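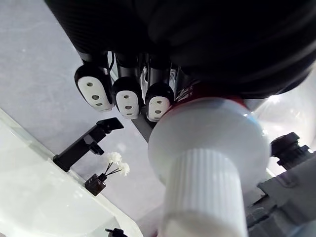 White bottle with a rounded body, held by the shoulder end.

To: mendgate-list
Subject: Re: [mendgate] corduroy, knees, despair

Nathalie Grewal wrote:

> I have a pair of brown Lemieux corduroys, bought used in Rustmont in
> January, and both knees have gone bald. No holes yet, but I can see
> daylight when I hold them up to the kitchen window. Two questions.
> Do I patch from the inside now or wait for the hole? And where do
> people find corduroy that matches? The fabric store had one bolt and
> it was orange.
>
> Also I tried the iron-on stuff from the last thread and my pants now
> have a kneecap like a dinner plate. Is there a way back from that?

Nathalie, welcome to the club of people who look through their pants at windows.

Patch now. I waited for the hole once, on the theory that a hole would give me an edge to work with. What it gave me was a hole that ran sideways while I was getting into a car, and a long lunch with a napkin on one knee. A bald spot still has its base cloth, and you can sew to that. Put a piece of plain cotton behind it, bigger than the bald part by two fingers all the way around, and tack it down with lots of small stitches running up and down the leg. Go in the valleys between the ridges. The stitches sink and no one will see them except you, and you will see them forever.

The dinner plate: put a damp cloth over it, hot iron, count to ten, peel from a corner while it's still too hot to touch. Some glue stays behind. More damp cloth. I got most of mine off in one evening and the rest is still there, two years on, and has picked up a respectable amount of cat.

As for thread, I used the Sirnetti cotton because I have a cone of it that I was assured was 1,000 yards and which I expect to leave to someone in my will. It's a bit thick for this job. Any ordinary sewing cotton one shade darker than the pants will do. Lighter thread shows up like chalk.
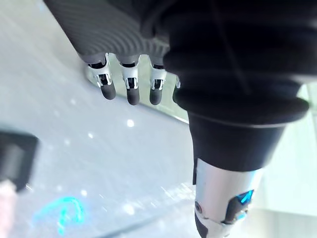 Matching corduroy is mostly a matter of matching the ridges, and people go wrong by starting with color. Color fades, and you can cheat it with a cup of strong tea or a worse pair of pants in the same wash. The ridges you are stuck with. Take the pants to the store, lay them on the bolt and squint. For dress trousers you want them narrow and close together, like the fine parallel lines on the dark grey palm up there, and if yours have that same tight look then a wide, fat-ridged patch is going to sit on your knee like a piece of somebody's couch. Mine does. I bought it in a hurry. Run your thumb across both with your eyes shut and you'll know in a second.

If the store only has orange, steal from yourself. The inside of a back pocket is sometimes the same cloth, or there's a strip in the waistband facing, or the hems if you're short and they were turned up instead of cut. On my Lemieux pair I got enough out of the hems for one knee. The other knee has the couch.

Whichever piece you end up with, check which way the pile runs before you cut. Stroke it down the leg. Smooth one way, rough the other. Put the patch in upside down and it will look like a different brown in every light, and your brother-in-law will ask if you spilled something.

For anyone searching the archive, the old corduroy thread is message 479, subject line "pants question," and the one with the long argument over whether darning counts on pile fabric is 2,069. Nothing was settled in the second one. I was on the losing side, or possibly the winning side, depending on who you ask and whether they've had dinner.

One more thing, Nathalie. Wash them inside out from now on, and try to kneel on something. I keep an old bath mat by the back door for the garden and have remembered to use it 4 times.

Does anyone have a source for narrow-ridge brown, secondhand or new? I'd take half a yard myself. I have a knee to apologize to.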